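Robotique industrielle, partie pratique
Notes de la séance 7 : une défaillance de perception, du symptôme à la cause
Version du 20 mars 2021, rédigée par Cormac Ó Gríofa

Avant la séance, relire le chapitre sur les arrêts de catégorie 0 et 1, et le polycopié sur l'étalonnage main-œil. Le vocabulaire des modes de défaillance est supposé connu.

1. Les faits

La cellule Undholm exécute une tâche simple : localiser un petit bloc posé sur une surface, descendre, fermer la pince, relever. La localisation est confiée au module Likar, qui reçoit les images de la caméra de poignet et renvoie un point et un score de confiance entre 0 et 1.

L'essai d'endurance prévoyait 2 000 cycles. Il a été interrompu après 1 667 cycles par Ruairí Keogh, qui surveillait la cellule et qui a appuyé sur l'arrêt d'urgence. Le bras descendait vers un endroit où il n'y avait rien à prendre, et la consigne de hauteur était trop basse. Les doigts ont touché la surface. Personne n'a été blessé et la pince n'a pas été endommagée.

Le journal contient 238 cycles notés « saisie vide » avant cet arrêt. Aucun n'avait déclenché d'alarme. C'est le point qui nous intéresse dans cette séance.

2. Première hypothèse, écartée

On a d'abord soupçonné l'étalonnage. L'hypothèse était raisonnable : une dérive de la transformation entre la caméra et la pince produit aussi des saisies vides. Mais une dérive donne un écart de direction à peu près constante dans le repère de la pince. Dans le journal, les points erronés formaient un nuage serré, toujours dans la même région de l'image, quelle que fût la position du bloc. Une nouvelle mesure de la mire a confirmé que l'étalonnage était dans les tolérances.

À faire chez vous : tracer dans le repère image les points du fichier distribué en avril, d'abord pour les cycles réussis, ensuite pour les saisies vides. Décrire la différence en quatre lignes au maximum.

3. Cause retenue

La segmentation de Likar cherche une région claire, compacte, de contraste fort avec son voisinage. Un reflet spéculaire remplit ces trois conditions. Lorsque le bloc est partiellement dans l'ombre du bras, ou masqué par la pince, son score baisse et le reflet devient le meilleur candidat. Le filtre de saturation existait dans la bibliothèque Kemum, mais il était désactivé dans la configuration de la cellule. On ne sait pas depuis quand.

Il faut distinguer la cause et les facteurs aggravants. La cause est la confusion entre reflet et objet. Les facteurs aggravants sont les suivants :
- la hauteur de descente était déduite du point détecté, sans limite basse ;
- l'événement « saisie vide » était enregistré au niveau « information » ;
- le compteur d'échecs successifs était remis à zéro à chaque changement de position du bloc.

4. Vues de la cellule 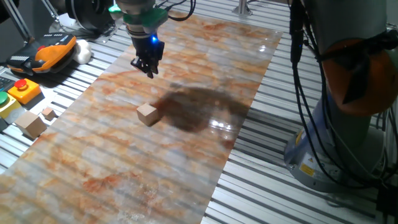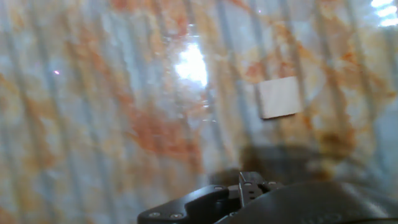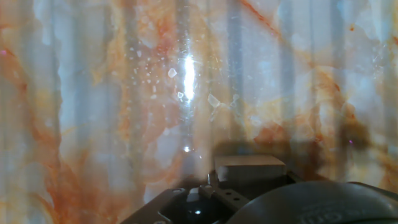
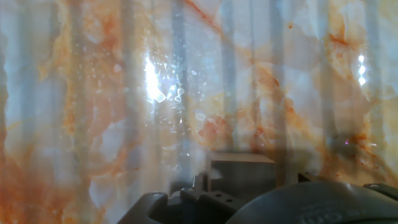 Un seuil sur le score de confiance ne suffit pas pour corriger cette défaillance. Si on l'élève, on perd les blocs mal éclairés et on garde les reflets, dont le score est souvent meilleur. La correction adoptée combine un masque des pixels saturés et un contrôle de la forme du candidat. Pour comprendre l'intérêt du masque, comparez les trois vues de poignet : la forte tache blanche se trouve chaque fois dans la moitié supérieure, un peu à gauche du centre, alors que le bloc est à droite du centre dans la première de ces trois vues et tout près de la pince dans la dernière, absent de la deuxième. Notez aussi que les veines orangées et les bandes parallèles fournissent beaucoup de contours parasites, ce qui rend le contrôle de forme fragile s'il est employé seul. Dans votre compte rendu, indiquez lequel des deux contrôles doit être exécuté en premier et ce que fait le robot quand aucun candidat ne reste.

5. Consignes pour la reprise des essais

La limite basse de descente est fixée dans le contrôleur du robot et ne dépend plus de la vision. Deux saisies vides de suite provoquent un arrêt contrôlé avec message à l'opérateur. Le réarmement se fait après inspection visuelle des doigts. L'arrêt d'urgence reste à portée de main de la personne qui surveille, pendant toute la durée de l'essai.

6. Travail à rendre

Rédiger l'arbre de défaillances de l'incident, avec l'événement « contact non prévu avec la surface » au sommet. Les portes ET et OU doivent être justifiées par une phrase. Joindre le tracé demandé au point 2. Ceux qui utilisent le simulateur Ó Dálaigh doivent préciser que les reflets n'y sont pas modélisés, et dire quelles branches de l'arbre ne peuvent donc pas y être vérifiées.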